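Call for participants: open day at the Kandinmont robotics workshop
Kiten program, December session 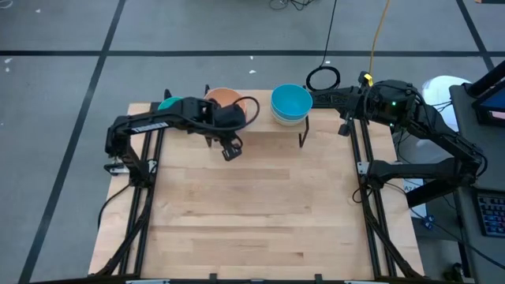
We are looking for 16 people to take part in a two-hour session during our December open day. You will try out a pair of robot arms on everyday kitchen jobs, such as stacking bowls and moving them to and from a shelf, and tell us what you found easy or hard. You don't need any experience with robots or computers.

Tavasico runs the Kiten program from its workshop in Kandinmont. The rest of the open day is free for anyone to attend, and you do not have to register to watch the demonstrations. This call is only for people who want a turn at the controls.

What you will do
Staff will show you the task first. You then get a practice run, followed by timed attempts with short breaks. At the end there is a questionnaire, which most people finish in ten minutes.

Who can apply
You must be 18 or over and able to stand or sit at a workbench for the length of the session. Left-handed people are encouraged to apply, as we had very few last year. Please tell us if you have a shoulder or wrist injury. Staff of Tavasico and Haberkorn, and members of their households, can't take part.

Payment
Participants receive a $40 grocery voucher. Haberkorn is covering the vouchers and lunch. We can't reimburse parking, but the 184 bus stops outside the front door.

Times
Sessions start at 9:30 am and 1 pm. Please list both if you can make either.

How to apply
Pick up a form at the Tavasico front counter, 358 Mill Road, Kandinmont, or ask for one by phone. Give us your name, age, preferred time and any access needs. Closed-toe shoes are required in the workshop, and long hair must be tied back. Applications close at noon on the last working day of November. We will reply to everyone who applies.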